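Subtitles drift out of sync on downloaded crime films

Home > Community Help > Playback > Subtitles

Posted by pellworth_k

I watch a lot of Tamil and Korean crime films with English subtitles. On two of them the subtitle timing starts out correct and gets worse as the film runs. In Trullow (the dubbed release) the lines are correct in the opening, about a second late by the first interrogation, and several seconds late by the end. The second film, Lui, behaves the same way but drifts early.

Setup: Passide player on a desktop, subtitle files in .srt format, video files copied from my own discs. I have tried the delay setting. A fixed delay of 200 ms helps for a few minutes and then the error comes back. Reinstalling the player made no difference. Is there a permanent fix, or do I need different subtitle files?

Posted by Usa Chantharasri

A constant offset and a growing offset are separate faults. The delay setting only corrects the first. Yours is the second, and the usual cause is a frame rate mismatch: the subtitle file was timed against a 25 fps transfer and your video runs at 23.976 fps, or the reverse.

Check the video first. In Passide, open the media information panel and read the frame rate. Then compare one line near the start and one near the end. If the error grows evenly between those two points, it is frame rate. If it jumps at one place and then stays constant, you have a different cut of the film, with a scene added or removed, and no rate conversion will help.

For an even drift:

1. Make a copy of the .srt file.
2. Open the copy in a subtitle editor that can change frame rate. I use Dotness.
3. Set the source rate to 25 and the target rate to 23.976 if the lines come early. Reverse the two values if they come late.
4. Save as UTF-8, or accented characters may break.
5. Reset the player delay to zero before testing.

Test at the 60 minute mark. An error that is hard to see in the opening titles is obvious by then. If a small constant error is left, correct it with a single shift of the whole file.

For a different cut, find the line where the jump occurs, select everything after it, and shift only that block. Lui has two such points in the longer version, at least in my copy. Dotness took 14 seconds to save the corrected file on an old laptop.

Posted by marrowgate

Just get another subtitle file. Match the release name and it works most of the time. I did Trullow that way and watched it the same evening, with buns.

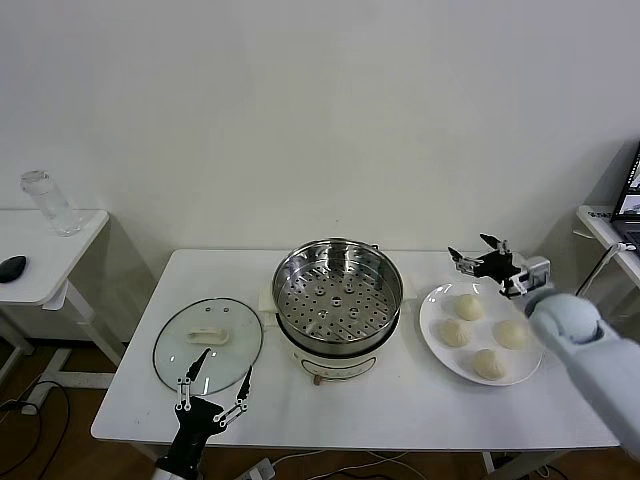
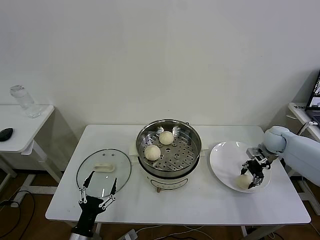 Matching by release name is quicker than editing if a matching file exists. For older films it often doesn't. Also check that the player isn't loading a second subtitle track from inside the video file. Mine did that with Trullow, and I spent a while adjusting a file that wasn't even on screen. Turn off automatic track selection under the subtitle settings, then load the .srt by hand.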